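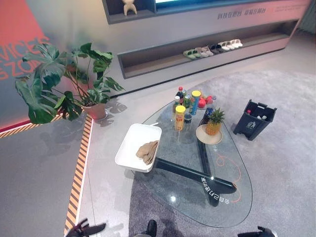 Crédit photo : Urnatik

Quand Ryota Kinoshita parle de son métier, il commence volontiers par la vaisselle. « Chez mes parents, personne ne débarrassait la table de la même façon, et pourtant elle finissait toujours propre. J'ai mis des années à comprendre que c'était exactement le problème sur lequel je travaillais. » Il dirige chez Urnatik la petite équipe chargée de la planification, c'est-à-dire de la couche logicielle qui décide dans quel ordre un robot humanoïde va faire ce qu'on lui demande, et il a bien voulu nous consacrer un long après-midi, thé compris.

La tâche du moment tient en peu de mots : essuyer une table basse. Il faut repérer le chiffon, aller le chercher, le tenir convenablement, puis passer sur la surface sans rien bousculer. « Dit comme cela, c'est l'affaire d'une minute. Pour nous, c'est 17 sous-tâches, et chacune a sa propre manière d'échouer », raconte-t-il avec une bonne humeur qui ne le quittera pas de l'entretien.

La difficulté qu'il préfère, c'est le verre. Un plateau transparent laisse voir le tapis, le piètement, un câble qui traîne, et le module de perception doit décider à quelle hauteur se trouve ce qu'il regarde. « Un capteur de profondeur traverse le verre sans le remarquer, ou bien il accroche un reflet et vous invente une bosse. Au début, notre planificateur voulait essuyer le tapis ! Il était très sûr de lui, d'ailleurs. » L'équipe a donc appris au système à se méfier : la hauteur du plateau est déduite de ce qui est posé dessus, les bouteilles, les fruits, les boîtes, tout ce dont la base est à peu près lisible. Un ananas dans son assiette, explique-t-il, vaut presque une mire d'étalonnage.

Vient ensuite le chiffon lui-même, qui n'a pas de forme à lui.

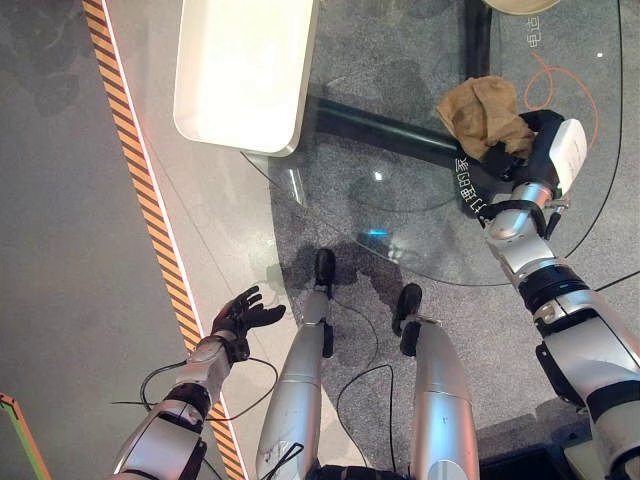
« Avec un objet rigide, vous calculez une prise et vous la gardez. Avec du tissu, la prise change dès qu'on ferme les doigts, et il faut accepter de ne pas tout savoir. » Son équipe a longtemps essayé de modéliser chaque pli, avant d'y renoncer au mois de novembre, après une discussion qu'il décrit comme animée — le mot le fait rire. Désormais, le logiciel n'estime plus que 2 choses : la surface de tissu qui dépasse de la pince, et l'effort mesuré au poignet une fois le contact établi. Si l'une des deux sort des bornes, le robot relève le bras et recommence.

L'autre bras a fait l'objet de débats, lui aussi. Faut-il l'immobiliser pendant que le premier travaille ? Ryota Kinoshita penche pour une position d'attente souple, recalculée 40 fois par seconde, pour que les deux mains ne se gênent jamais au-dessus du plateau. « Un bras qui attend, c'est encore un bras qu'il faut planifier. Je le répète à tous les stagiaires, ils doivent en avoir assez de m'entendre. »

Pour relire les essais, l'équipe utilise Flenadico, un outil maison qui rejoue côte à côte les images de la tête, les consignes envoyées aux moteurs et les hésitations du planificateur. Il en parle avec une vraie tendresse. « C'est moche, c'est lent à charger, et je ne pourrais pas m'en passer. Quand un geste est raté, on retrouve l'endroit précis où le logiciel a changé d'avis, et souvent on comprend pourquoi en le voyant. »

Prochaine étape, une table plus encombrée, avec des objets à déplacer puis à remettre en place, pour un projet mené avec Varnetti. Six personnes y travailleront. Il nous ressert du thé et revient une dernière fois à ses parents, à qui il a montré une vidéo des essais. « Ma mère a trouvé qu'il tenait mal le chiffon. Elle a demandé à voir la suite quand même. »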